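Bench rules, in pictures

Quick gallery, put up for the new starters in September and for anyone who missed Knut's talk. The full rules are on the wall by the door, all 14 of them, so please read those as well. These are just the ones we keep having to repeat. Captions by Henrike, typed fast, sorry.
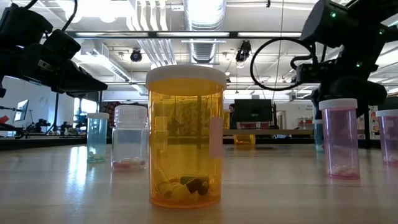 Imstead Shared Robotics Workshop – Two-Arm Bench Team

Rule 2: both arms count as live whenever an indicator is lit. Green lights on the right-hand one, so hands stay off the table. Doesn't matter that nothing is moving. If you need to reach in, say "stopping", press stop, wait for the other person to say it back. Then reach.

Rule 5: write down the starting layout before a run. Which bottles are standing, which are lying over, what has something in it. "Same as yesterday" isn't a layout. Malte went through the logs for the Drulham trials and found 1,640 runs, more than 10 of them with the layout box left blank, and those can't be used for anything. Fill it in before you press go, not at lunch.

Also Rule 5 – labels stay blank on the practice bottles. No real names, no real prescriptions, ever. Bring one in from home and it goes striaght back in your bag.

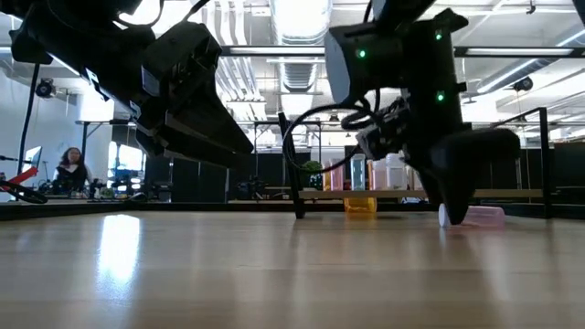 Rule 8 is fingertip height. Slow speed for the last bit of any downward move, and the person on the stop button watches the tip and not the screen. Roswitha wants this one in capitals and she is probably right. It matters most when a bottle is on its side, like the pink one by the right gripper, as a low target brings the tip all the way down to the wood. Set the table height again if anyone has moved the legs. Scratches go in the book, with initials.

Rule 9, while we're at it: containers not in use go on the shelf, off the working area. Caps on. Check underneath too when you clear up.

Rule 11 – cables. Look at the loops before homing an arm. Enough slack to turn, not enough to catch on anything. If it looks wrong, leave it and fetch Hauke.

Stop button test is Sunday evening, sheet is on the Cadwaladr cabinet. Sign it wiht a time, a tick is no good.

More pictures when I get a minute. Corrections to Henrike or Knut.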